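打印本页 | 用电子邮件发送

本期房源快讯 26/01/2018

Vistano 坡上那套大宅终于挂出来了,上周刚签的委托,照片还没拍全,先把文字发给各位。

位置在 Vistano 老镇北边的山坡上,开车下到镇中心很快,路是柏油的,最后一小段是碎石,下雨天慢点开。主楼室内 748 平方米,两层,朝南。一进门是挑高门厅,左手书房,右手餐厅,厨房在餐厅后面,去年重新做过台面,炉灶是老的但能用。客厅有壁炉,外面接一个带顶的露台,傍晚在那儿坐着能看到整条山谷。卧室 5 间,主卧带衣帽间和独立卫浴,另外几间两两共用卫生间。楼上走廊尽头那间小一点,现在业主当画室,改成儿童房也行。

客房单独一栋,在果园旁边,有自己的小厨房和入户门,长辈来住或者出租都合适。车库停两辆没问题,后面还有个工具间。果园以橄榄为主,夹着几棵无花果,50 棵上下吧,业主说每年秋天请人来收,榨的油自家吃不完。灌溉走的是自家水井,水质报告我们在催,拿到就发。

要提醒的几点:屋顶瓦西侧有一片需要换,业主同意在价格里谈。暖气是燃油的,冬天开销不小,想换热泵的话机房位置够。泳池没有,但露台下面那块平地以前做过规划,许可过期了,得重新申请。

价格请直接来电问,业主不想公开登。看房只安排周末,提前两天预约,狗在院子里,要先让业主栓好。 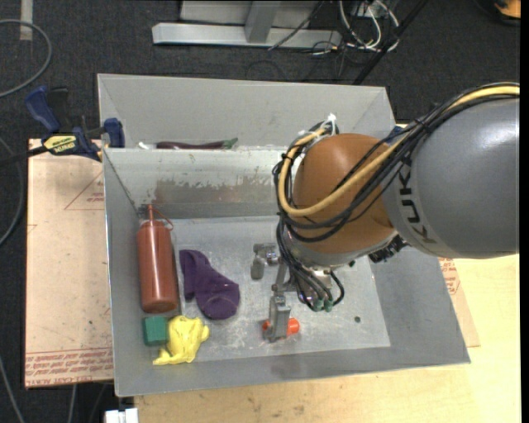
另外几套,简单说

Grerkik 湖边小屋。两卧一卫,木结构,带码头使用权。面积不大,院子倒挺宽,一直到水边。冬天路不一定通,适合夏天住。业主接受家具一起留下,除了客厅那架钢琴。降过一次价了,再降的可能不大。

Ekonora 联排,4 户里最靠边的一户,多一面窗。楼下客厅厨房打通,楼上三间卧室,阁楼没装修,层高够,站得直。离小学走路就到。物业费按季收,包括花园修剪和公共照明。这套已经有两组客人看过第二遍,有兴趣的抓紧。

Cheng 庄园的地块还剩最后一块,在入口右手边,坡度缓,水电接到路边。建筑限高两层,外墙颜色要报批,这个管得挺严的,买之前务必先看章程。我们这儿有复印件,来办公室拿也行,发邮件也行。

三月开始看房安排会比较满,尤其 Vistano 这套,想看的尽早告诉我们方便的时间。贷款预批信最好先办好,几位业主都明说了,没有预批信的报价不考虑。外地客人可以约视频看房,信号在山上时好时坏,要有点耐心。

上一期里 Ekonora 那套的车位写错了,是一个车位加一个储藏间,不是两个车位,已经打电话问过的客人我们会逐个再联糸。抱歉。

下期会有两套带马厩的,还在谈,谈成了就登。

打印本页 | 用电子邮件发送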